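Robotics Club Gallery: Fall Term, Hand-Held Gripper Project

Seven students signed up for the manipulation project this term, and most had never worked with a gripper of any kind. The project asks each pair to pick a household task, record themselves doing it with two hand-held grippers, and then sort and label the recordings so they can be used for training. By the end of November the club had 189 usable recordings out of a goal of 250.

Gerrit Hendricks runs the sessions. Aoi Minami and Sizwe Oosthuizen wrote the task list, and Dzifa Quartey handles the labeling sheets. Everyone takes a turn on the grippers. A turn lasts 20 minutes, then the next person takes over.

Objects come from home or from the club bin. The rules are simple: nothing sharp, nothing that spills, and nothing heavier than a full soup can. Each object gets a name on the task list before anyone records with it, so the labels match from one pair to the next.

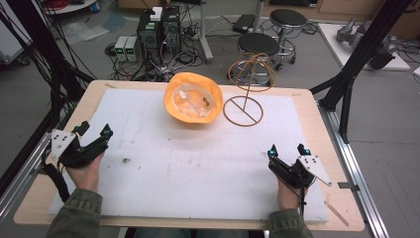

Both grippers in hand at the foam-covered table, with the orange bowl and the tan wire structure.

The bowl tasks took the most practice. Students had to learn to close the fingers slowly and to keep their wrists level on the way over the rim. Vusumuzi Nkosi kept a log of his first 51 attempts and marked where each one went wrong. Most of the misses came from closing the fingers too early. His notes are now page one of the club handbook.

Tall, open shapes were the second problem. The fingers can slip through a gap and catch on the way out, and a light object tips over when that happens. Pairs working with these shapes now start from the base and move up after a few clean grabs.

Recordings are checked the same week they are made. A recording is thrown out if the object leaves the table, if a hand blocks the view for more than 2 seconds, or if the label does not match the task. Around one in five gets dropped.

Next term the club will move on to two-handed tasks, starting with folding a dish towel. New members are welcome and do not need any programming experience. Sign-up sheets are outside the lab, and the first session starts at 3:30 p.m.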